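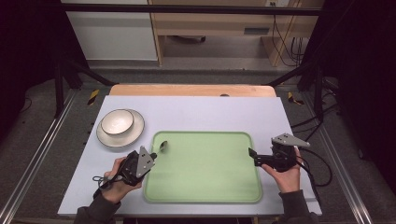 Chapter 6
Glazes and Glaze Fit

6.1 Introduction

A glaze is a thin layer of glass bonded to a ceramic body. It seals the surface, makes it easier to clean, and carries most of the color. Chapter 5 dealt with the body alone: its clay content, its porosity, and the changes it goes through in the kiln. This chapter treats the body and the glaze as a pair. Most faults seen in finished tableware come from a poor match between the two, and a glaze that performs well on one body may fail on another fired in the same kiln.

After completing this chapter, the reader should be able to:

State the role of silica, alumina, and flux in a glaze.
Define thermal expansion and explain how it controls glaze fit.
Tell crazing from shivering by inspection.
Choose a first correction for each fault.

6.2 The Three Parts of a Glaze

Silica forms the glass. Pure silica melts at too high a temperature for ordinary pottery kilns, so a flux is added to bring the melting point down. Common fluxes are the oxides of sodium, potassium, calcium, and zinc. Alumina stiffens the melt and keeps it from running off vertical walls. A glaze low in alumina will pool in the well of a plate and leave the rim thin.

Thin rims deserve attention for a second reason. Molten glaze draws back from a sharp edge, and the body then shows through as a darker line. Some makers accept this line as part of the design. Others round the edge before bisque firing, or apply a second coat to the rim only.

6.3 Expansion and Fit

Both body and glaze shrink as they cool. While the glaze is still soft, it follows the body without strain. Below its setting point the glaze is rigid, and any difference in shrinkage is stored as stress.

If the glaze shrinks more than the body, it is placed in tension. Glass is weak in tension, and a network of fine cracks forms. This fault is called crazing. It may appear as the kiln is unloaded or months later, as a porous body takes up moisture and swells.

If the glaze shrinks less than the body, it is placed in compression. A small amount of compression is desirable and adds strength to the ware. Too much causes flakes of glaze to break away from rims and handles, a fault called shivering. Shivered ware must not be used for food.

6.4 Case: The Tarkberg Trials

Lucrezia Rinaldi and Ehsan Warraich tested one white glaze on two bodies at the Tarkberg works. The trial used 400 small bowls, divided equally between the bodies and fired on one schedule. Of these, 208 showed crazing after a steam test. The failures included every bowl made from the more porous body. Raising the silica content corrected the fault in the second trial, at the cost of a slightly higher firing temperature. Section 6.7 gives the recipes, and Problem 6.2 asks for the change in expansion.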